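The Slow Business of Smelling Bread 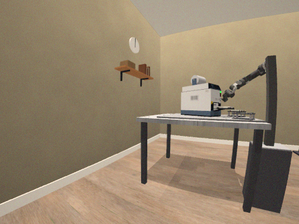

A benchtop lab machine, with a clock and a shelf on the wall.

My grandmother judged a loaf by putting her whole face in it, and I have never found a better way to spend a morning. So when I heard that the bakers of Brornley still keep a shared sourdough starter going, fed every 6 hours, I packed a bag and went!

Serena Rizzi met me at the bakery door with flour up to her elbows (she shook my hand anyway) and talked for most of an hour about rye. She sells 300 loaves on a good day in October, and she'll tell you the crust matters more than the crumb, though Aldo Fiore, across the street, says she has it backward.

They've been having that argument, very happily, for years. I ate a heel from each oven, still warm, with too much butter, and then went back to Aldo's for another.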